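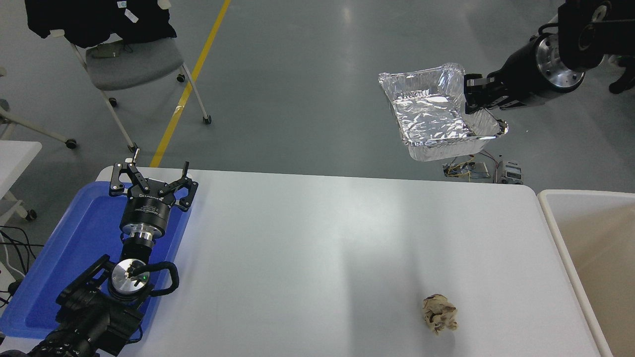
My sister had told me on the telephone that a sorting machine would be the end of me, that after the open day I would come home and look for other work, and that she already knew a bakery that needed someone. I held her words in my head all the way to Flurkum, on two buses, with my good shoes on.

It was Thu 19 May. Karabulut had invited the people from the waste station to see what they were building for us. We were 33, and for most of us it was the first time inside the hall. There was coffee in tall cans and a plate of small cakes, and a young woman from the company gave each of us a sticker that said Panelach, the name of the project. I put mine on my sleeve, because my coat was new.

I am 63 years old. I have sorted by hand for more than half of my life. I know paper by its sound. I know when a bottle still has something in it before I lift it. When the young woman said that the machine had practiced with 3,000 pieces, I thought that this was one morning for me, maybe less. But I did not say it, as she was kind and a little nervous.

She asked us to stand closer. The man next to me had a camera and held it over my shoulder. He was breathing with his mouth open, as people do at the circus.

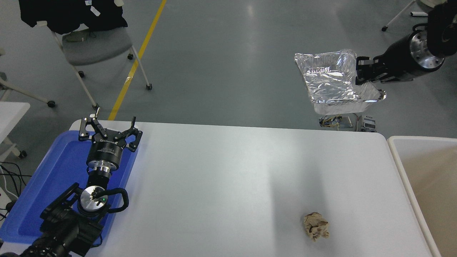 At home I have a drawer where I keep the things that I could not throw away. A brass button, a watch without hands, a letter in a language I cannot read. Each of them came to me on the belt, and each time I had perhaps two seconds to decide. I thought about this drawer while I looked at the foil tray in the black fingers, high over the floor, and at the ball of paper that lay alone on the white table. Somebody had eaten from such a tray, I thought, or had cooked for a person who came late. Who would wonder about it now?

The young woman asked if there were questions. A man wanted to know about the noise, and another one about August, when it was planned that the first machine would come to our station. Then it was quiet, and I heard my own voice.

"What does it do with a letter?" I asked.

"Letters are paper," she said. She looked at me for a moment longer. "Why, what do you do with a letter?"

I told her that I read the first line. If I cannot read it, I look at the handwriting.

She wrote this down. I saw her do it, in a small notebook, under the word Wolilar, which I did not understand and did not ask about. Afterwards she brought me another coffee, although I still had the first one, and I stood there with a cup in each hand and could not shake hers when she offered it.

On the second bus I called my sister. She asked if it was very fast.

"I forgot to look," I said.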